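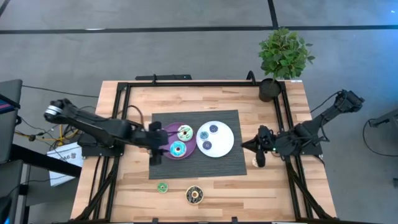
A purple plate and a placemat on a striped wooden tabletop.

June
By our food correspondent

The village of Handaron has 3,000 residents and, until last spring, one bakery. Now it has two, and people who used to talk about drainage talk about glaze.

Castillo came first. It has sold the same ring doughnut for 16 years, plain or sugared, from a hatch that opens at 5 in the morning and shuts when the tray is bare. Then Navden moved into the old bank across the road with a chalkboard, a queue rope and a salted rhubarb number that costs as much as a paperback.

I have eaten at both more often than my doctor would like. Navden's dough is richer and keeps its shape in the bag. Castillo's collapses if you look at it sternly, and tastes faintly of the onion rolls it shares an oven shelf with. Regulars consider this a feature – one told me the new place was "all hat".

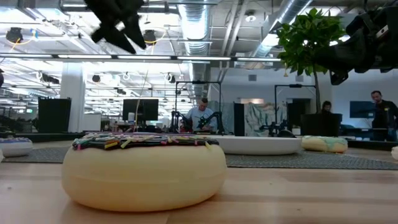
Can you keep a fresh doughnut overnight?
Only in a loose paper bag at room temperature, and it will be past its best by breakfast. The fridge makes it stale faster.

Prices have crept up on both sides of the road. Castillo put 5p on the sugared ring and stuck up a handwritten apology, which is still there. Navden apologised for nothing and brought in a loyalty card. I am 3 stamps from a free one, and on Tuesday I crossed the road with the card hidden in my sleeve so the woman at the hatch wouldn't see it.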